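How Cloth Is Made

Cloth is a thin, flat material made from fibers. A fiber is a very fine strand, much longer than it is wide. One cotton fiber is shorter than your thumb and too thin to measure with a school ruler. It is also weak. You can pull it apart with your fingers and hardly feel it break. A bedsheet made of cotton fibers can hold the weight of a grown-up. This page explains how a large number of weak fibers become one strong sheet.

Where fibers come from

Fibers are sorted by their source.

Plant fibers come from seeds, stems or leaves. Cotton grows as a fluffy ball around the seeds of the cotton plant. Linen comes from the stem of the flax plant.

Animal fibers come from hair or from insects. Wool is the hair of a sheep. Silk is made by a caterpillar called a silkworm, which winds the silk around itself to form a cocoon.

Manufactured fibers are made in factories. Polyester and nylon belong to this group. The raw material is melted into a thick liquid and pushed through a metal plate with tiny holes, something like a shower head. The liquid cools in the air and turns into long solid threads.

Most natural fibers are short. Silk is the exception. Manufactured fibers can be any length, and factories sometimes chop them up so that they can be mixed with cotton or wool.

From fiber to yarn

Short fibers must be joined before they can be made into cloth. The joining is done by twisting, and the process is called spinning.

First the fibers are cleaned. Cotton arrives with bits of leaf and seed in it. Wool arrives with grease and dirt. After cleaning, the fibers are carded. Carding means combing them between two surfaces covered with fine wire teeth, so that most of them point the same way. The carded fibers come off in a soft, loose rope. At this stage the rope has almost no strength and will come apart if you tug it.

The rope is then stretched thinner and twisted. When it is twisted, the fibers press against each other. The pressing creates friction, the force that makes it hard for one surface to slide over another. Friction keeps the fibers from slipping apart, even though there is no glue. If you pull on a twisted yarn, the fibers squeeze together even more tightly.

You can test this with a cotton ball. Pull a small tuft from it without twisting and see how easily it separates. Pull a second tuft into a thin strip, roll one end between your fingers until it is tight, and then tug both ends. The twisted piece is harder to break.

More twist makes a firmer yarn, up to a point. If a yarn has too much twist, it kinks and curls back on itself. Two or more yarns can also be twisted together. The result is called a plied yarn. Plied yarns are thicker and more even than single yarns.

Weaving

Weaving is one of the two most common ways to turn yarn into cloth. It uses two sets of yarns that cross at right angles.

The warp is the set that runs the long way. Warp yarns are stretched tight on a frame or machine called a loom. The weft is the set that runs from side to side. The weft passes over some warp yarns and under others.

In the simplest pattern, the weft goes over one warp yarn, under the next, over the next, and so on to the edge. On the way back it does the opposite. This is called plain weave. Bedsheets and many handkerchiefs are plain weave.
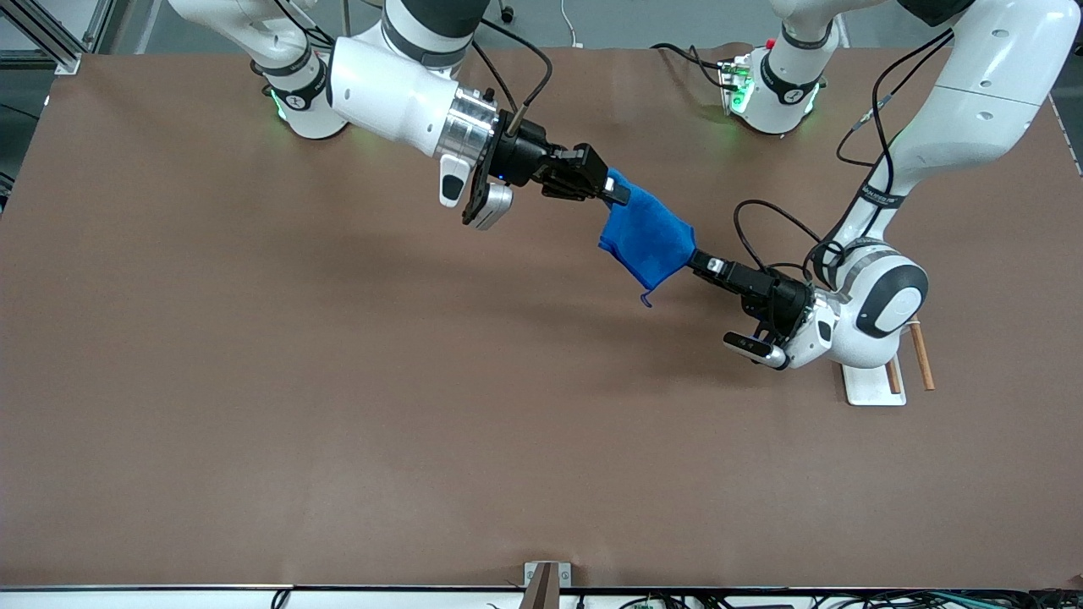

Twill weave uses a different order. The weft goes over two warp yarns and under one, or over two and under two, and each row starts one step to the side of the row before. The steps make slanted lines on the surface. Most blue jeans are made of twill, and you can find the lines if you look closely at a leg.

Satin weave has long stretches where a yarn passes over four or more others without going under. These stretches are called floats. Floats lie flat and reflect light evenly, so satin looks shiny. They also catch on rough things, so satin is easy to snag.

The edge of a woven cloth, where the weft turns around, is called the selvage. It does not unravel. A cut edge does unravel, and for this reason clothes and towels have hems. A hem is an edge that has been folded over and sewn down.

How a loom works

A hand weaver could lift each warp yarn with a finger and push the weft under it. On a narrow ribbon this is possible. On wide cloth it would take far too long.

A loom lifts many warp yarns at once. Each yarn passes through a small loop or eye called a heddle. The heddles hang in frames. When one frame goes up, all the yarns in it go up together, and a gap opens between the raised yarns and the others. This gap is the shed. The weft is carried through the shed on a tool called a shuttle. A comb called the reed then pushes the new weft yarn against the finished cloth. The frames change places, and the shuttle goes back the other way.

The weaving room at the Lulolbridge mill museum has a loom with 1224 warp yarns. Each one has to be threaded through its own heddle by hand before any weaving can begin. Şengül Güler, who sets up the loom there, threads 200 yarns in a morning and then stops to check them. A single yarn in the wrong heddle leaves a line down the whole length of the cloth. The only repair is to pull out every yarn after the mistake and thread them again.

The museum's older loom is named Güneş, the Turkish word for sun. It is narrower, with 506 warp yarns, and is worked with foot pedals. Visitors may try it in July.

Knitting

Knitting is the other common method. A knitted cloth can be made from one single yarn. The yarn is bent into a row of loops, and the next row of loops is pulled through the first. Each loop holds the one below it.

Loops can change shape. When you pull a knitted cloth sideways, the loops get wider and shorter. When you let go, they return to nearly the shape they had before. T-shirts, socks and sweaters are knitted so that they can stretch over your head or heel and then fit closely again.

Woven cloth stretches much less, because its yarns are already nearly straight. There is one direction in which it gives more easily. If you hold a cotton handkerchief by two opposite corners and pull, it becomes longer and narrower. This slanted direction is called the bias. The yarns do not get longer when you do this. The small squares between them lean over and become diamonds.

Knitting has a weakness. If one loop breaks, the loop above it has nothing to hold, and it may slip out too. The damage can travel down a whole column of loops. In stockings this is called a run.

Felt

Felt is cloth made without yarn. It is usually made of wool. Under a microscope, a wool fiber is covered in tiny overlapping scales, like roof tiles. When wool is wet, warm and soapy, and is rubbed or squeezed, the fibers creep past each other and the scales catch. The fibers tangle and cannot get free. This is also why a wool sweater shrinks in a hot wash. It has started to turn into felt.

Felt has no warp and no weft, so it does not unravel when it is cut.

Adding color

Color is added with dye. A dye is a colored substance that joins to the fiber. Paint is different, as it mostly sits on top.

Dye can be added at three stages: to the loose fibers, to the yarn, or to the finished cloth. If the yarns are dyed first, the weaver can use different colors for warp and weft to make stripes and checks. Blue jeans usually have a blue warp and a white weft. The front looks blue because twill brings more of the warp to that side. Turn up the bottom of the leg and the inside is paler.

Some dyes need a helper called a mordant. A mordant sticks to both the fiber and the dye, and holds them together in the wash.

Try it: a cardboard loom

You need a piece of stiff cardboard the size of a postcard, scissors, string and some thick wool yarn.

Cut 19 small slits along the top edge, evenly spaced. Cut 19 along the bottom edge to match. Tape the end of the string to the back. Bring it through the first top slit, down the front to the first bottom slit, behind the cardboard to the second bottom slit, and up the front to the second top slit. Continue until every slit is used, then tape the other end down. This is your warp.

Cut a piece of wool yarn as long as your arm. Weave it over and under the strings, and push the row down with a fork. Go back the other way, this time going under the strings you went over before. Do not pull hard at the turns - the sides will bend inward. When the yarn runs out, start a new piece and leave the loose ends at the back.

When the front is full, turn the loom over and cut the strings across the middle of the back. Tie the loose strings together in pairs close to the weaving, and in one group of three where there is one left over.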